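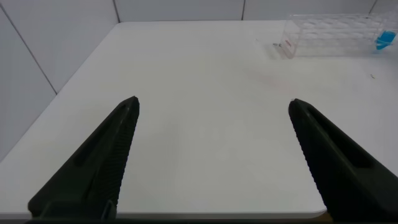 skadari-tube-pick: fault subset

README, revised Fri 7 October
Maintained by Manju Saxena. Questions about the wrist video go to Njål Tangen.

What is in here

181 recorded attempts at one job: take a capped tube out of a clear rack on a white table, lift it, put it back. Every attempt in this subset was logged as a success by the controller. I no longer believe that log, and you shouldn't train on it as if it were true.

The full Skadari set has nearly 1,000 attempts. This folder holds only the ones recorded after the February change to the gripper settings, when the trouble started or when we started looking. I can't say which.

What went wrong

The controller calls a grasp good if the fingers stop closing before they reach the fully shut position. The idea is that something must be between them. That idea is weak. The fingers can also stop because one has bound up, because the ridges have caught on the edge of a rack hole, or because the closing force is set too low to finish the move. All three happened here. In each case the arm went up with nothing in it and wrote "success" to the log.

Siebe Van Rooij found it while checking a different problem. He watched 13 attempts from the wrist camera and saw no tube leave the rack in 7 of them. Those 13 were not picked at random, so please don't turn that into a failure rate. An earlier version of this file did, and the number got quoted in a Clesstead slide deck as if it meant something.

The explanation we were given

The supplier of the gripper driver, Chaudhary, blamed finger wear. Maybe. The fingers were swapped and the false successes kept coming. Their second answer was lighting, which has no bearing on a check that never uses the camera. Their third answer was a driver update, now installed. Kiran Pathak ran it for an afternoon and saw no bad logs. One afternoon is not a test, and the ticket stays open on our side whatever their tracker says.

Safety note

A tube that is half gripped can be dragged sideways and dropped. We used water in sealed tubes for all of these runs. Do not run this controller with anything you would mind cleaning off a table, or off a person. The stop button was used twice, both times by Shivam Dhillon, both times because the arm kept lifting with the rack caught on a finger. The log calls those two runs successes as well.

Files

runs/ one folder per attempt, with wrist video, joint positions and finger width
controller_log.csv the log as written, untouched, errors included
review.csv labels from people who watched the video
settings/ gripper settings before and after the change

Labels in review.csv

held: tube seen between the fingers at the top of the lift
empty: nothing seen between the fingers
caught: rack moved with the arm
unclear: reviewer could not tell

Use review.csv. If it disagrees with controller_log.csv, the log is wrong until someone shows otherwise. Review is not finished, and a blank label means the run has not been watched. A blank does not mean it was fine.

Known problems

The wrist view is poor for this job. Clear rack, white table, white walls, and a tube near the side of the picture can be missed. Two reviewers split on several runs and those are marked unclear.

Finger width is reported by the driver, so it comes from the same source as the fault. Treat it with care.

The clock on the arm and the clock on the camera drift apart over a long session. The script in tools/ lines them up well enough for watching and not well enough for timing contact.

Please don't

Report a success rate from controller_log.csv. Merge this folder back into the main set. Use it to claim that the Utetti planner is reliable, which has already been tried once.

Changes

Removed the failure rate from the summary. Added the "caught" label. Put back two runs that had been deleted for being "unrepresentative."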